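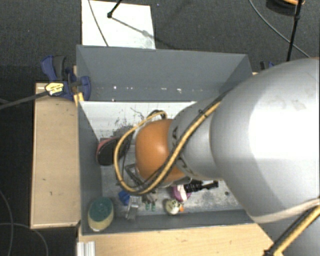

Chapter 8
Where Did the Money Go? Fixed Costs, Variable Costs and the Ones in Between

My first job out of college was in the office of a small company called Wirnis, which made picture frames and sold them to gift shops. In April of my first year there, we had our best month ever. Orders poured in, the packing tables were piled up until nine at night, and I went home every evening feeling like a genius. Then the month closed and I ran the numbers, and we had made less than we did in March. I ran them again. Same answer! I was sure I had typed something in wrong, and I spent a whole lunch hour hunting for a mistake that wasn't there.

What I didn't understand yet was how costs behave. I knew what everything cost. I could have told you the price of a sheet of glass in my sleep. But I had never asked which of those costs would move when we sold more frames, and which would just sit there. We had paid a lot of overtime that month, and we had rented a second storage unit to hold all the extra stock. Both of those swallowed the extra sales and then some.

So let's start with the easy end. A fixed cost stays the same over a month whether you make one item or a truckload. Rent is the one everybody thinks of first. Insurance is another, and so is the salary of a manager who gets paid the same in a slow month as in a busy one. A variable cost goes up and down with the amount you make - glass, cardboard, the little hooks on the back.

Let's put some numbers on it. Say a bakery called Kwofie pays $2000 a month in rent and has no other fixed costs (lucky bakery). Each cake takes $8 worth of flour, butter, eggs and boxes, and sells for $40. Every cake sold leaves $32 after its own ingredients are paid for. We call that $32 the contribution margin, because it's what the cake contributes toward the rent and, once the rent is covered, toward profit. Divide 2000 by 32 and you get 62.5. You can't sell half a cake, at least not in this chapter, so Kwofie has to sell 63 before it makes a cent.

Now suppose the bakery leases a bigger oven and its fixed costs climb to $2875 a month. Try working out the new break-even point before you read on. I'll wait. You should get 90 cakes, after rounding up again.

Then there's the messy middle, and this is where my picture frames come back in. Some costs stay flat for a while and then jump, like that second storage unit. These are step costs. Others have a flat part and a moving part mixed together, like a phone plan with a monthly fee plus a charge for every call. Those are mixed costs, and in Section 8.3 we'll pull one apart using a year of electric bills from a laundry called Velaten.

One warning before we get going. The words fixed and variable only make sense once you've picked a stretch of time. Over a month, rent is fixed. Over ten years, you could move across town, buy the building or close the doors. I still see students lose points over this every term, so write the time period at the top of your page before you start sorting.

Get out a pencil and a calculator. We'll begin with the rent.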